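Okay, phones down, coffee up. I get 26 minutes, and Pentti Kemppainen is up after me with the storage talk, so I'll try not to eat into his time.

Start with the confession: I used to own 60 T-shirts. I know that because I laid them all out on the bed one December and counted. Then I folded every single one and jammed them back in the same drawer. (Pause for laugh. If no laugh, keep going.)

Ask for hands - who folds straight out of the dryer? Who has a chair? You know the chair I mean.

Main point for this bit is that people start folding way too early. They grab a shirt by whatever's closest, start flipping sides in, and end up with a lumpy square. Find the hem first! It's the one straight line you can trust on a soft shirt, so if you've got the hem you can work out where everything else goes.

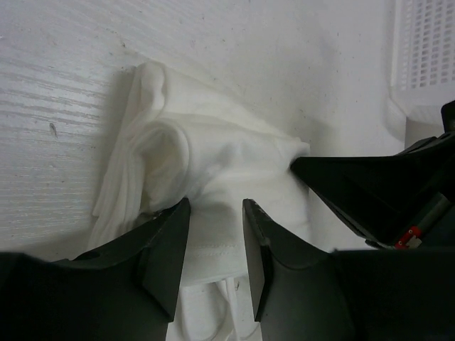
White shirt in a heap, with the hem stitching showing.

Let them look for a second before I talk. Ask somebody in the front row where they'd grab it. Most folks say the rolled part, because it's on top and it looks like a sleeve or a collar. Fine, but try the stitched edge. Get a hand on it, slide out to the corners, give it one good shake and lay it flat.

Then smooth from the middle out. Wipe the table down before a white shirt goes anywhere near it, please. I learned that one at the Clamow workshop with a borrowed shirt and a very dusty bench.

Live demo now: gray shirt, blue shirt, then the awful stretchy one. Go slow on the stretchy one, I rushed it at Istell and had to start over twice - it was fun but we ran long.

If there's time, do the 13 shirts in one shoebox thing. If not, skip to questions and tell them the shoebox is on the side table if they want to try it at the break.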